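Subject: Re: [burkodham-homes] Refinishing old doors – strip or paint over?
Date: Dec 7, 2018

The group order for stripper closes tonight. Ketby wants 200 a door to dip them, so I'm doing mine by hand with a scraper.

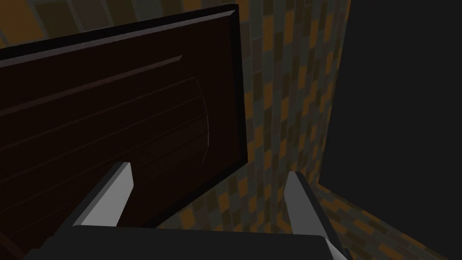 Verna Benavides
List moderator, Burkodham Homes

Dark brown panels like this take two coats of stripper, and the beveled edges need a small brush. Test for lead first – old varnish can hide paint.

Brick rooms get damp in March, so I'd leave hanging until later.
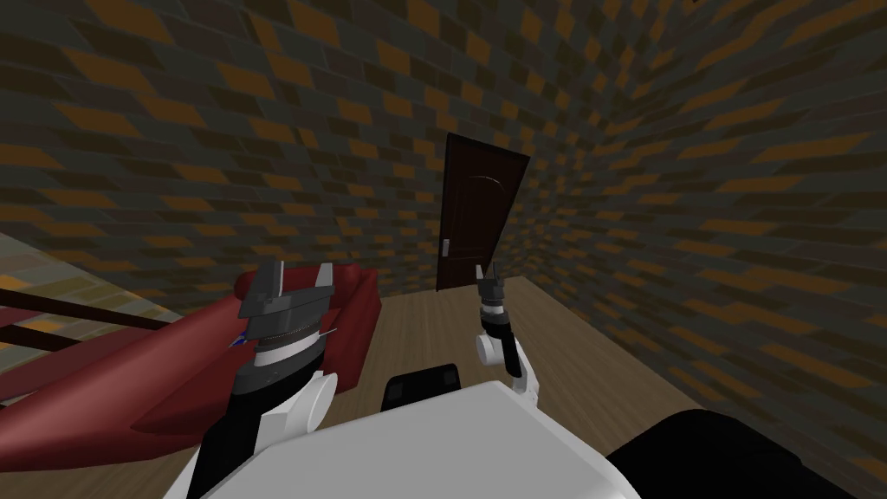 Priit Grīnberga wrote:
> I dipped 18 at Boateng and the joints came loose on two.
> Never again.

Which glue did you use on those?

Verna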